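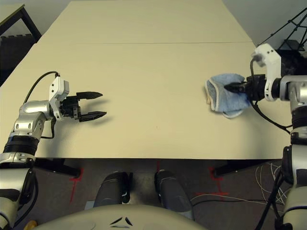
Prilenum Ball Return
Item 3117
For driveway, wall-mounted and gym hoops
In stock, ships from Purnthorpe

Anyone who has practiced free throws alone knows how the evening goes. You shoot, you walk, you bend down, you walk back, and by the time your feet are on the line again you've forgotten what your elbow was doing. I did that for years in my own driveway, which slopes toward the street (of course it does), and I spent more time fishing my ball out from under the neighbor's car than I did shooting it. The Prilenum is the thing I built so I could stop.

It's a fabric chute that hangs under your rim and sends the ball back to you. You point it at the spot you're shooting from, you shoot, and a make drops through the net, lands in the chute and rolls off the end in your direction. There's no motor, nothing to charge and no app. I get asked about an app every single week and I'm sorry, I still don't want to make one!

I'm Ilham Sopacua, and I run Flostia with Danang Raju, who does the sewing patterns and most of the arguing. We both played in college, neither of us well enough for you to have heard of it, and we both coach youth teams now. Everything we sell is something one of our own teams uses.

What you get

The chute, already attached to its ring. Four rim hooks with rubber sleeves, so they don't chew up your paint. The swivel, which lets you turn the chute to face a new spot. Two side straps and a carry bag. The bag is big enough that you can actually get everything back into it, and yes, I've owned the kind where you can't.

You don't get a ball or a hoop. I mention it since we do hear from people.

How it goes on

Get a ladder and somebody to hold the ladder. Hang the two back hooks first, one on each side of the bracket, then the two front ones. Push each sleeve down until it snaps. Click the swivel onto the ring underneath, let the chute drop, and clip the side straps to your pole or to the bottom corners of the backboard. Then give the whole thing a good hard tug. If a hook shifts when you tug it, it'll shift when your kid hangs on it, and your kid is going to hang on it.

The first time takes a while and there may be some language. After that I can have it up before my coffee is cool enough to drink.

To change spots, reach up with a broom handle and push the end of the chute the way you want it. The swivel holds where you leave it. It'll cover the free throw line, both elbows and both wings. It'll do the corners too, but the ball comes out slower there and may need you to take a step or two.

How far it rolls

On flat concrete or a wood floor, a properly pumped ball comes back 25 feet before it starts wandering off. On rough blacktop, less. On a driveway like mine, with the hoop at the top of the slope, it comes back as fast as you like and then keeps going, so put something behind you. I use the recycling bin.

A soft ball is the usual reason people write to tell us the return is weak. Please pump up the ball first and then write to us. I'll still answer nicely.

What about misses?

The Prilenum returns makes, plus the near misses that fall down into the wide part of the chute. A long rebound off the front of the rim is yours to chase. There are big net systems that surround the whole hoop and catch everything, and if you're running a college program you should buy one of those. They cost a lot more and you won't be folding one into a bag. I also kind of like that a miss costs you a walk. My players complain about it, and their misses have gotten a lot more thoughtful.

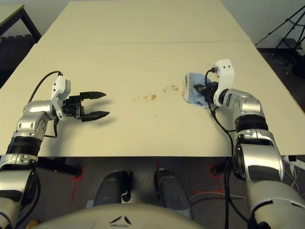

Purnthorpe, October

We've changed the swivel. If you bought from us before this fall, yours has the black plastic collar, and the new one is metal with a wider lip. The old one works fine and you don't have to do anything, but it did get stiff in cold weather, and people who leave their chute up all winter (you know who you are) told us so at length. If yours has gone stiff, send a note with your order name and we'll mail you the new collar free. It swaps with one screw.

The chute fabric is the same as before. We did try a lighter one over the summer. Danang hung it on the hoop at the Goh Street courts and left it there for the regulars to beat up, and it frayed along the bottom seam much sooner than either of us wanted, so that was the end of the lighter one. I was a little sad about it – it folded up so small – but there's no point selling a chute I'd have to keep replacing.

Colors are now gray and orange. Blue is gone once the last few sell. I know, I liked the blue too.

Sizes and fit

Rim: fits a standard rim, single or double. On a double rim the sleeves are snug, and a little dish soap helps.

Breakaway rims: fine for shooting. Take the Prilenum down before anybody dunks. I'm serious about this one, and the warranty is too.

Kids' hoops: the ring is too big for the small plastic hoops. We don't make a small one yet. Danang has a drawing.

Nets: leave your regular net on. The ball needs it to slow down, and with a bare rim a hard swish can jump right over the side of the chute. Chain nets work but they're loud, and they wear the fabric faster.

Balls: any basketball size, youth up through men's.

Taking care of it

Shake the leaves out. Hose it off when it gets gritty. Let it dry before you bag it, or you'll open that bag in the spring and wish you hadn't. Take it down in a real windstorm; it makes an excellent sail. The hooks can stay on the rim all year if you want, and so can the ring, and then you're just clicking the chute on and off.

The workout card

Every Prilenum comes with a card that has my team's shooting workout on it. It's nothing fancy. You start close, you make a few in a row before you're allowed to back up, and you finish on the line when your legs are tired, the way they'll be in a game. With the chute doing the fetching, my high school kids get through nearly 200 shots in the time they used to spend on a much shorter list, and they still have breath left to complain about the music.

If you coach younger kids, skip the back half of the card and let them stay close. Their form falls apart once they have to heave it. A chute that rewards the close ones is a pretty good babysitter, too. I've had a whole line of third graders happily taking turns while I dealt with a nosebleed.

Warranty and returns

The hooks, ring and swivel are covered for five years. The fabric is covered for one season of normal use, and I'm fairly generous about what's normal. Dog teeth aren't. Neither is dunking, see above.

If you just don't like it, send it back within the month, in the bag, and we'll refund you. You pay the shipping on that. If it shows up damaged or there's a piece missing, we pay for everything and I'll feel bad.

Questions I get a lot

Can I use it in the rain? Sure. The ball will be slick but the chute doesn't care.

Will it hold up at a public park? It'll hold up, but somebody will walk off with it. Take it home with you.

Do I need both side straps? On a pole-mounted hoop, yes, or the chute will swing around and send your ball into the flower bed. On a wall mount with no wind you can get away with one.

Does it come put together? The chute and ring do. The hooks and swivel you add yourself, no tools needed.

Can two people shoot at once? Only one of you gets the ball back. Siblings, work it out.

Do you do team orders? We do, and there's a break on the price if you're outfitting a whole gym. Write to Danang through the contact page and tell him how many hoops you have and whether the rims are single or double. He'll ask about the rims anyway, so you'll save yourself an email.

Can I pick it up? Yes, from the shop in Purnthorpe, afternoons. Ring the side bell and give us a minute, the sewing machines are loud. If you've got time, there's a hoop out back with a Prilenum on it and you're welcome to take a few shots before you pay.

Spare parts

Rim hook with sleeve, sold singly
Rubber sleeves, set of four
Metal swivel collar
Side strap with clip
Replacement chute, gray or orange
Carry bag

Pick your color, then add to cart. Spare parts ordered along with a Prilenum go in the same box at no extra shipping.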